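Ribbon bookmark

A ribbon bookmark, also called a ribbon marker, register or signet, is a narrow length of woven material fixed inside the spine of a bound book and used to keep a reader's place. It differs from a loose bookmark in that it forms part of the binding. Ribbon bookmarks are common in diaries, prayer books, hymnals, legal works, reference books and decorative hardcover editions of older literature.
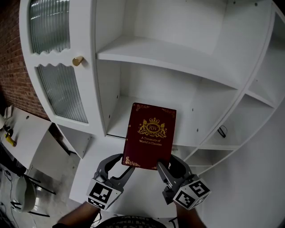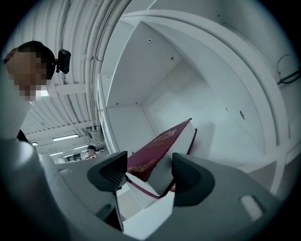

A hardcover with gold ornament on the cover. A ribbon bookmark trails from the pages in the second picture.

Terminology

In English-language bookbinding the terms "ribbon marker" and "register" are both in use. "Register" is the older of the two and survives chiefly in the description of liturgical books, where several ribbons may be attached to one volume. "Signet" is borrowed from French and is met with more often in Canadian binderies than elsewhere in the English-speaking trade. Printers' estimates generally list the item simply as "ribbon", followed by a width and a colour.

History

Markers attached to the binding are known from the medieval period. Early examples were made from strips of parchment or leather, or from plaited cord, and were fastened to the endband or to the upper part of the spine. Some had a knot or bead at the top from which a number of strands hung, so that a reader could keep several places at once. This arrangement suited service books, in which the readings and prayers for a single occasion might be distributed through the volume.

Silk ribbon came into wider use with the growth of private book ownership. By the eighteenth century a narrow silk ribbon was a familiar feature of better bindings. In the nineteenth century, the spread of publishers' cloth bindings brought the ribbon to gift books and Bibles produced in quantity. Detached woven silk bookmarks were also popular in this period and are collected in their own right.

During the twentieth century silk was largely displaced by rayon, and later by polyester. The ribbon became less usual in ordinary trade hardcovers as publishers reduced the cost of materials, but it remained standard in diaries and devotional works, and it has continued in series of collected classics intended for display as well as for reading.

Materials

Ribbons for bookbinding are woven flat, with finished edges on both sides. Satin and taffeta weaves are the most frequent. Grosgrain, which has a pronounced crosswise rib, is stronger but thicker, and can leave an impression on thin paper.

Silk is soft, takes dye well and lies flat between the leaves, but it weakens with prolonged exposure to light. Rayon resembles silk in lustre at a lower price, although it frays readily. Polyester is hard-wearing and can be sealed by heat. Cotton tape is sometimes chosen for archival work on account of its plain finish and the ease with which undyed stock can be obtained.

The colour is usually selected to match the covering material, the headbands or the endpapers. Where a volume has more than one ribbon, contrasting colours are customary. In liturgical books these may follow the colours of the church year, although practice varies between denominations and between publishers.

Attachment

In hand binding, the ribbon is glued to the spine of the text block after sewing and rounding, and before the headbands and spine linings are applied. The free end is laid between the leaves, out of the way of the adhesive, while the remaining work is completed. The headband then covers the point at which the ribbon enters the book.

In machine binding, the ribbon is fed from a reel and cut to length. It is inserted on the line ahead of the casing-in stage, when the text block is joined to its cover. Two ribbons can be laid together on suitably equipped machines; larger numbers are generally attached by hand.

The length is calculated from the diagonal of the page, with an allowance added so that the tail can be grasped below the lower corner. A ribbon that is too short slips inside the book and is difficult to retrieve. One that is too long may be caught when the volume is shelved. The tail is cut at a slant or in a swallowtail, both of which slow fraying.

Wear and conservation

Fraying at the tail is the most frequent form of damage. Readers commonly treat it by trimming the end afresh or applying a small quantity of clear adhesive. Synthetic ribbons may be sealed by brief heating, but this is not advised for older books or for ribbons of unknown composition.

A ribbon left in one position for many years can transfer dye to the facing pages, particularly in damp conditions. It may also shield a strip of paper from discolouration, leaving a paler band. Conservators dealing with unstable dyes sometimes place the ribbon in a folded slip of acid-free tissue. Removal is avoided where the ribbon is original, and a detached ribbon is ordinarily kept with the volume and noted in the catalogue record.

Replacement without rebinding is possible where the spine is hollow. The new ribbon is glued to a narrow card, which is passed down the hollow and fixed to the back of the text block.

See also

Bookmark
Endband
Case binding
Edge gilding

Comments

Flendis: Useful article, thank you. My grandmother's hymnal has 5 ribbons, all different colours, and I never knew there was a word for them.

Skatero: Could someone add a line on ribbon widths? I'm repairing an old diary and the craft shop only had the wide stuff.

Fandden: Skatero, take the book in with you and hold the ribbon against the spine. Narrow satin is what I use for diaries. Trim it on a slant and leave plenty at the bottom.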